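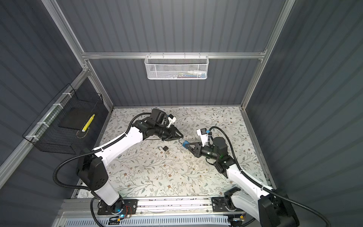

Why does the right arm lag behind the left one when we run both from the same script?

Most likely the two arms are sharing one USB hub and the right one gets polled second. Give each arm its own port on the computer and run the timing check again.

Ticket opened 2 September 2022, Eltness robotics club, padlock project

Okay, so I tried the separate ports first thing and it helped a lot! The lag went from 160 ms down to 21 ms, which I can totally live with. Except now the handoff fails in a new way (of course it does). The left gripper lets go before the right one has closed, and I get "grip timeout" in the Zidudell log pretty much every other run.

Things I've tried so far: restarted both arms, re-homed them, went back to the settings file we saved in March. Same error. I also swapped the left and right cables, and the error stayed with the right arm, so I'm guessing the cable is fine?
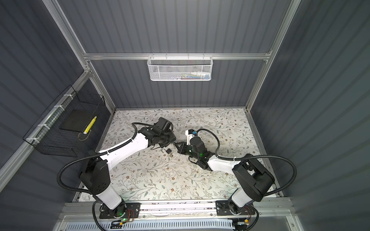

Then I went digging in the script and found that the release wait was set to 100 ms on the left side and 920 on the right. I have no idea who picked those, it could easily have been me back in the spring. I set both to 920 and got through a whole practice set with no timeout, but wow, it's slow now. The Zutau challenge is timed, so I'd love to bring that down a bit.

Still open: is there a way to make the left arm wait for the right gripper's closed signal and skip the fixed wait? The Lysenko branch seems to have something like that but it won't load for me. Leaving this ticket open till I get it running.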